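Pre-purchase inspection checklist: gripper arm for basket handling
Site copy with my comments, 21 August 2020

Okay, so this is the long version. The short version is the one-page sheet with the boxes, and Dzintra Žukauskas has that. This one has all my muttering in it, because when I did the last equipment purchase I wrote "OK" next to everything and six weeks later couldn't remember what I'd meant by any of it.

We're trying to decide whether to put an arm on basket sorting and stacking, and if so, whose. Altel and Stedik have both quoted. Flukeck sent a brochure and then went quiet (I've left them two messages). I'm marking each item **Pass**, **Fix** or **Open**. Fix means I know what to do and it costs money. Open means I need somebody to tell me something.

## 1. The space

- [x] **Level floor where the base would stand.** Pass. I put a long level down in both directions and it's fine.
- [x] **Room to walk behind the work area.** Pass, but it's snug. If we add a cabinet it has to go somewhere else.
- [ ] **Window light.** Fix. Wow, it's bright in there! The glare comes straight off the floor. Altel's installer asked for blinds in their pre-visit form and I'd skipped right over the line. Blinds are cheap, so I'm putting 200 dollars in the budget and calling it done.
- [ ] **Floor finish.** Open. We've got shiny wood-look floor on one side and smooth gray on the other. I don't mind either one, but Stedik wants to bolt down and I'm not drilling into anything until I hear back from the landlord.
- [x] **Power outlet within reach.** Pass, no extension cord needed. (I will die on the hill of no extension cords.)

## 2. The baskets

I nearly left this section out, which would have been dumb, since the baskets are the whole job. Every quote asks for "part range" and I'd been writing "plastic baskets, various." Tin-yau Kan made me go and be more exact about it.

- [x] **Smallest and largest on hand during the check.** Pass. Bring both ends of the range to any demo. A salesperson will always pick the friendly size.
- [x] **Rim can be gripped.** Pass for now. The rims on our red ones are thick and rolled over, so there's something to hold. I was more worried about thin-lipped ones, and we're phasing those out.
- [ ] **Slotted walls.** Open. A slotted wall lets light through, and both quotes have a line about "open or perforated parts may need additional sensing." Additional sensing is an extra. I want it priced now, on paper, before we sign anything.
- [ ] **Clearance over the tallest basket.** Fix. Have a look at how close the gripper sits to the rim on the big one. I want more travel in the spec than the smaller of the two Stedik models gives us, so that model is off my list. 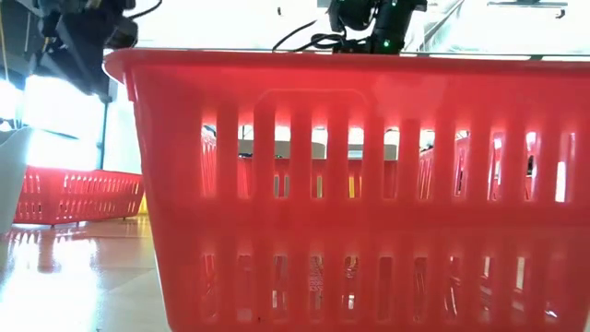

## 3. Cables and moving parts

- [ ] **Cable loops at the gripper.** Fix. Any loop that hangs out to the side is a loop that can snag on a basket handle. Both vendors sell a cable sleeve. Altel includes it and Stedik doesn't, so please add it to the Stedik column when comparing, or the totals won't be fair.
- [x] **Status lights easy to spot.** Pass. I like green lights I can find from the doorway.
- [ ] **Spare fingers.** Open. Fingers get scuffed, that's just life. What I want to know is the price of a pair and how long they take to ship. Stedik says the pair is 320 dollars. Altel says "contact us," which makes me grumpy. I've contacted them!
- [ ] **Emergency stop.** Open. One stop button comes in the base package. I want a second one on the far side of the work area and I want it in the quote, with the wiring.
- [ ] **Loose cables on the floor or bench.** Fix. Buy the stick-down covers. They go under sundries and I refuse to get three quotes for sticky cable covers.

## 4. People near the arm

This is the section where I slowed way down, and I'd ask whoever does the next check to do the same.

- [ ] **Reach-in rule written down.** Fix. It's far too easy to pop a hand in to nudge a basket. The rule I'm proposing is that you stop the arm first, every time, even for a tiny nudge. Costs nothing except a sign.
- [ ] **Marked boundary.** Fix. Floor tape in a color that shows up on both the wood side and the gray side. I bought yellow once for another job and it vanished on the light boards, so no yellow.
- [ ] **Gloves.** Open. Are we standardizing on one kind? If so it's a running cost and goes in the yearly figure. Chun-hung Chung has strong feelings about fit and I've promised to let him pick.
- [ ] **Training.** Fix. Dabbas quoted a half-day session for up to 6 people. I'd book it for the week of delivery and get everybody through in one go. If we split it over two visits we pay travel twice, and I'm too cheap for that.

## 5. Layout of the work area

I moved my opinion on this one halfway through, so bear with me.

My first plan was a proper conveyor, and I had a whole page of reasons. Then I priced it. Then I went and looked at how the baskets sit along a plain light-colored plank, yellow ones and red ones and the white bin off beside it, and thought, well, a fixed board with some stops screwed to it might do us for the first year. The conveyor can go in next year's request if we still want it.

- [x] **Baskets can be set out along a straight line.** Pass.
- [ ] **Line fixed down.** Fix. A board that isn't fastened will creep. Brackets, screws, done in a morning.
- [ ] **Stacked baskets.** Open. Will it separate two that are nested? Neither vendor has put this in writing. I've asked for it as an acceptance test, which means they don't get the last payment until it works in our room with our baskets.
- [ ] **Solid bin as well as slotted baskets.** Open. The white bin has a smooth solid wall and a cutout handle, so it's a different kind of pick altogether. Either it's in the part range or we move it out of the area. I'd love it in the part range. I'd also love to not pay for a second set of fingers.
- [ ] **View down between the fingers.** Open. Ask each vendor whether a wrist camera is standard or extra, and what happens to the view when the fingers cover part of a bin.
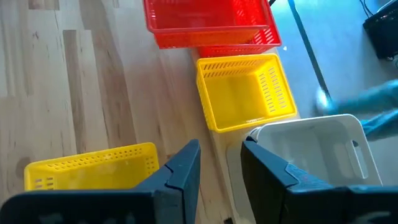
Shih-chieh Hsieh went over this section and wrote that the acceptance test should name the colors and kinds of basket, one by one, and that "mixed containers" is exactly the sort of wording a vendor can wriggle out of. The note goes on to say the white bin should be tested both next to the line and away from it, and that if we drop the conveyor we should ask for the conveyor interface to be taken off the quote too, since we'd be paying for a plug with nothing in it.

Good catch on the interface, I'd missed it completely. It's on both quotes! I've asked for it to be struck off and I'm adding these:

- [ ] **Container list attached to the purchase order.** Fix. I'll write it, Tin-yau checks it.
- [ ] **Unused options removed from quote.** Open until the new versions come in.

## 6. Money

Right, the bit you all scrolled down for.

- [x] **Budget line exists.** Pass. It's under equipment, so please stop asking me if it's under maintenance.
- [ ] **Site preparation total.** Fix. Blinds, tape, brackets, cable covers, the sign and the second stop button come to 2,375 dollars on my sheet. None of that was in the original request. It's my fault, I only asked for the arm.
- [ ] **Yearly costs.** Open. Service visit, spare fingers, gloves, software renewal. Altel rolls software into the service plan and Stedik bills it apart. Get both as a yearly number or don't bother comparing.
- [ ] **Lease or buy.** Open. Fitzgerald Kowalczyk would rather lease for the first year. I was all set to argue, but with the layout still changing I've kind of come around. The catch is who pays for the bolts coming back out of the floor, so that question goes to the landlord along with the other one.
- [ ] **Delivery date in writing.** Open. I've been told "soon" by two different companies. I'd like an actual week, please.
- [ ] **Payment stages.** Fix. I'm asking for deposit, delivery, then the last chunk after the acceptance test. Altel already said yes. Stedik wants everything on delivery and I've told them that's a no from me.

## 7. Where I've landed for now

I'm leaning Altel, mostly on the payment stages and the cable sleeve, and I could still be talked out of it if their finger price comes back silly. Stedik's bigger model stays in the running. Flukeck is out unless somebody over there picks up the phone.

What I need back from people before I send this up:

- [ ] Dzintra: copy the Fix items onto the one-page sheet
- [ ] Chun-hung: glove choice, with a price
- [ ] Fitzgerald: lease numbers for both vendors, same term for each
- [ ] Me: landlord, Altel finger price, Flukeck one last time

If you add a comment, put your name next to it and please don't tick a box on somebody else's behalf. I'll rerun sections 3 and 4 once the cable sleeve question is settled.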